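Paper bags: how to keep them and use them again

In our flat in Vellberg we had for years one big drawer only for paper bags. It did not close any more. Last June I emptied it completely and made some rules for myself, and they still work, so I write them down for other people with the same drawer.

First, sort by size and not by beauty. I keep 8 bags in total: small ones for bottles and jam, middle ones for books, and two large ones for clothes I give away. All others go to the paper recycling. If the handles are cord, I pull them out before – in our town they do not belong with the paper.

To fold a bag flat again, push the two side folds inwards, turn the bottom up along the old line and press with your hand. A heavy book on top during the night does the rest. 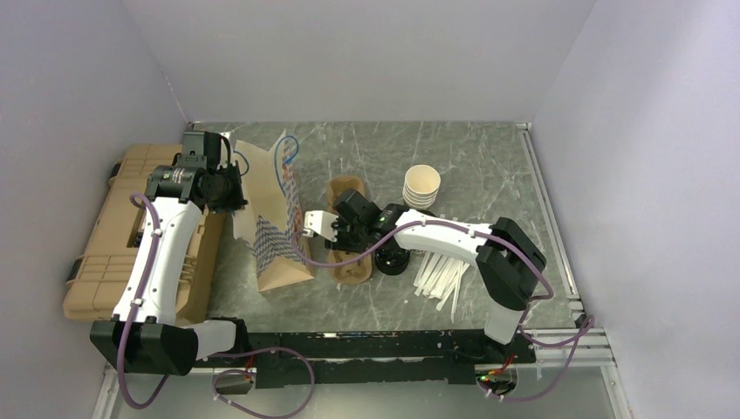

Packing a paper bag is easier when it can stand alone. Open the bottom fully with your fist, and only then pull the mouth wide. With cord handles, like the blue ones on this patterned bag, let them fall to the outside before you put anything in, otherwise they get caught under the things and you must start again. A bag with a plain cream inside is also nice for presents, you need no tissue paper. Heavy things go flat on the bottom, soft things at the sides. Tools and everything with sharp corners I do not put in paper at all – for this a hard case is better.

If a handle hole begins to tear, stick a piece of strong tape on the inside and make a new hole through it with a pencil. I did this with a bag from Harkura and it carried potatoes all winter.

Keep the folded bags upright in a magazine holder, away from the sink. Paper takes the damp quickly and then it smells. For the same reason I never use them again after fish or meat, also when they look clean.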